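Ticket 3801 – Teleop drift and jumpy pushes during block demos
Product: Stendilby teleop bridge
Status: Resolved, leaving open for comments
Opened: February

Hi all, me again! Sorry for the length of this one, but the last time I opened a short ticket I got six questions back, so you're getting everything up front.

Setup: one arm, straight push rod on the flange, no gripper. The operator drives it with the Zirnitz hand controller, and the arm only follows in the plane of the board. Height and tilt are locked in the config (lock_z and lock_tilt both set to true). Recording goes through the stock Stendilby logger. We're collecting pushing demos with the colored blocks, so somebody gets a sentence like "push the red star away from the green one" and tries to do it in one take.

What's going wrong: the tip lags behind my hand and then catches up all at once. It's fine on long sweeps. It's awful when I'm trying to nudge a single block, which is most of what we do. I come in slowly, nothing happens, I move my hand a tiny bit more, and the rod lurches and shoves three blocks I wasn't aiming for. The second thing, and I don't know if it's related, is that the tip position wanders over a session. By the end of the morning, holding the controller at its home mark puts the rod noticeably to the right of where it was when I started.

Already tried before writing in: new batteries in the controller, different USB port, restart of the bridge, restart of the arm, restart of me (coffee). Same lurch every time.

Update 1, 10:40 am

Support asked me to check the command rate at both ends. The controller is sending at 200 Hz like it should. The arm side was a surprise – I'm seeing gaps in the received commands, then a little bunch of them arriving together. I went through one recorded session of 1000 commands and found 17 gaps long enough to feel. Each one lines up with a lurch in the demo video, so at least I'm not imagining it.

Also asked: is the rod loose? Fair question, it has happened before. I powered down, tried to wiggle it by hand, no play at all. Screws on the collar were tight.

Update 2, 1:15 pm

Somebody suggested the smoothing filter, so I turned it off completely (smooth_alpha to 1.0). Please don't do that with a person near the arm. It got rid of the soft lag feeling but the lurches got sharper, and I lost a whole run of demos because the rod came in like a pool cue. Put it back to the default.

Then I tried slowing everything down by lowering max_tip_speed. Much nicer! The lurch is still there but it's smaller, and I can separate two blocks without wrecking the rest. The catch is that every demo takes twice as long, and the slow ones don't look like the ones we already have. I don't want a policy that learns two different personalities depending on which week the data came from.
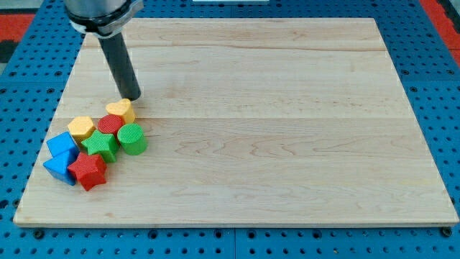 So the speed cap went back up and I started looking at the network, which I should have done first. The bridge machine had two routes to the arm controller. One was the direct cable, and the other went out through the Lindqvist switch that the whole room shares, along with the video streams. Guess which one the bridge had picked. I pinned it to the direct cable with bind_interface in the bridge config, restarted, and recorded another session. No gaps long enough to feel. I did the nudge test over and over (come in slow, touch one block, stop, back off) and the rod just goes where my hand goes. I may have cheered.

Update 3, 3:30 pm

The drift is still here, so it's a separate problem after all. Long sweeps, short nudges, doesn't matter, home keeps creeping to the right.

Support pointed me at the clutch button, and I think they're onto something. When you press it, the arm should freeze so you can move your hand back to a comfortable spot, and when you let go it takes a new hand reference. I clutch a lot, probably more than most people, because I rest my elbow on the table. In the log, the arm's freeze lands a few samples after the press, and the hand reference is taken from before the freeze. Every clutch leaves a small offset behind. I nearly always pull my hand back the same way, so the offsets stack up in one direction.

Quick check you can do yourself: hold the tip over one spot, clutch and release over and over while pulling back the same way each time, then see where the tip ended up. Mine had moved by over the width of a block.

Update 4, 4:50 pm

Installed the patched clutch handler support sent over. Repeated the check and the tip came back to the same seam in the board each time, as near as I can judge by eye. Then I did a normal stretch of demos with plenty of clutching and the home mark still matched at the end.

What I changed, for anyone searching later:

bind_interface: set to the direct cable, was on auto
clutch handler: patched version
smooth_alpha: default
max_tip_speed: default
lock_z, lock_tilt: true, never touched

Two leftovers. I'd love a warning in the bridge when it sees command gaps, even just a line in the console. And does anyone know if the old demos can be saved? I've moved the ones with lurches into a Stesard folder marked "suspect" and haven't deleted any. The drift by itself shouldn't matter for training, I think, because the logger stores the real tip position and the operator was steering by eye anyway. The lurches bother me more, with the wrong blocks getting shoved. If there's a script for cutting those sections out, please drop it in the comments and I'll try it on my set first.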